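### 3.2 Study sites and household water records

Meter readings were collected from 2466 households in Hitthorpe and 2679 in Onville. Households with fewer than six monthly readings were left out of the seasonal model but kept in the annual totals. Laundry was recorded as a separate category (Figure 8) — the Bakker survey form combines it with bathing. 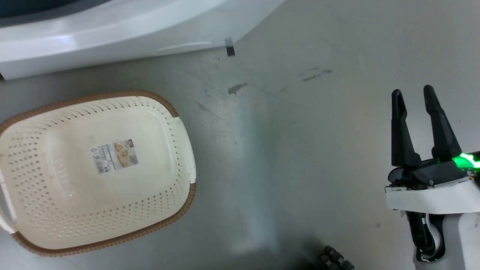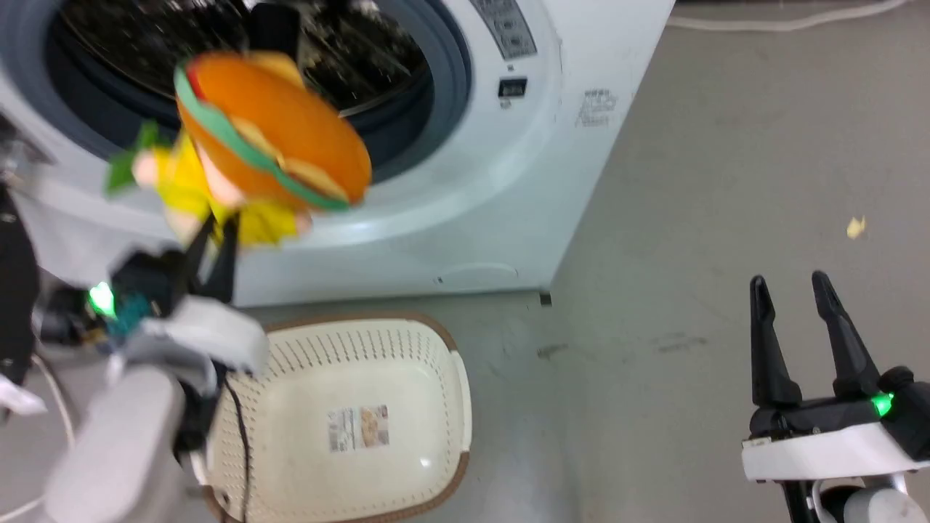
**Figure 8.** Household laundry category: views at floor level and of a front-loading washing machine.

Readings for September were adjusted for the change in billing period at Onville. No adjustment was needed for Hitthorpe, where billing dates stayed fixed. Leakage on the supply side is treated in Section 6, together with the pressure data from the Ilovport main.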